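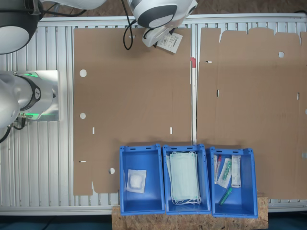

Keep your boxes flat and your bins open

I have a drawer at home I call the Viltano drawer, after the dead coffee maker whose cord still lives in it, and it's why I've gotten so bossy about open bins. A drawer hides things. You shove a charger in there in February and by fall you own three chargers!

Boxes are the other half of it. I break mine down the minute they're empty (well, the same evening), and they lie flat until I need one. People on Urkby forums will tell you to keep them made up and stacked, ready to go. Ready for what? A made-up box just sits there collecting more stuff.
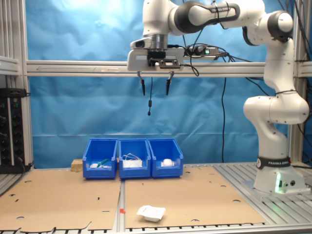
Cords are where I get stubborn. Everybody wants to bundle them, bag them, label the bag, and then you've got a bag of bags. I'd much rather let a cord hang where I can see both ends of it, like the thin black one dangling there with its little plug at the bottom. You can tell what it is from across the room, and you can grab it one-handed. Sure, it looks messier. I can live with messy if I can find the thing!

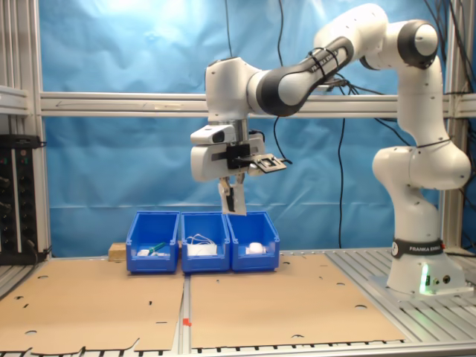
So do small bins need lids?
Only if they're going in the attic or the garage. On a table you use every day, a lid is one more thing to lose, and mine all ended up under the couch anyway.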